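Sixty-nine demos later

I keep hearing that teaching a robot is easy now. You hold the controller, do the chore yourself, and the machine picks it up. So I've been doing the chore. Sixty-nine times so far, moving small parts into a tray by remote control, on a setup Shengli Fang lent me along with a program called Stumitz.

My first complaint is that I'm bad at it. My hand knows how to pick up a bolt. My hand on a joystick does not, and it wanders, stops, backs up and tries again. All of that gets recorded too. If the robot copies me faithfully, it will learn to dither.

My second complaint is the tape. We put down blue tape so the tray goes back to the same spot every run. Fine, but then what did I teach it? Putting things in a tray, or going to a place near some tape?
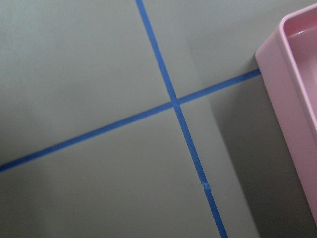 The wrist camera's view: blue tape, gray surface, pink tray.

Shengli says the answer is more demos, with the tray moved around. He'd like 2,000. A guy on the Ellard forum swears by 4,000. At my pace that takes me well into September, for a job I can do by hand while on the phone.

I'll do another batch this weekend with the tray turned a bit each time. If it still reaches for the old spot, I'm giving the controller back.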